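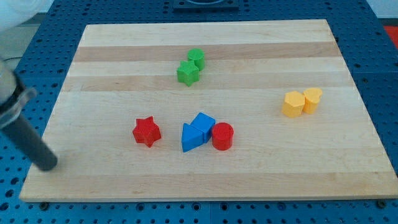 Gritumia Makers Board > Furniture > Finishes

Stripping a Lultetti sideboard, worth it?

mpinto79
Picked up a Lultetti sideboard at a house clearance in June for £201. Carcass is sound, drawers run well, but the top has a thick orange varnish and two white rings. I'd like to take it back and oil it. Has anyone done one? I'm told the veneer is thin.
Mohandas Pinto

kostiuk_v
Did the six-drawer version. Veneer is thin at the edges, fine in the middle. Use a chemical stripper and a card scraper and keep the sander away from it. Took me 10 evenings including the legs.

Greyplane
I wouldn't touch it. The orange finish is what buyers want and a stripped one is worth less. Try rubbing the rings with fine wire wool and wax first.

kostiuk_v
Depends if he's selling. Mine is in the hall with keys on it. Wax did nothing for the rings on mine.

mpinto79
Not selling. It's going under the window in the back room, so it'll get a lot of sun. Does that change which oil?

Greyplane
Then it will fade whatever you put on. I'd still leave the original finish alone, you can't put it back.

tenonbob
Hardwax oil, two thin coats. Zornent do a small tin that will cover a top that size. Do the inside of a door first to check the colour.

kostiuk_v
Agree with two thin coats, don't agree about Zornent. It went yellow on my shelves within a year. I use plain Danish oil now.
Vira

tenonbob
Never had that, and I've used it on four pieces. Was it the clear or the natural? The natural has a bit of white in it.

kostiuk_v
Clear.

mpinto79
Thanks all. I'll try the wax on the rings, and if they don't shift I'll strip the top only and leave the sides. Will order both oils and test them inside the left door.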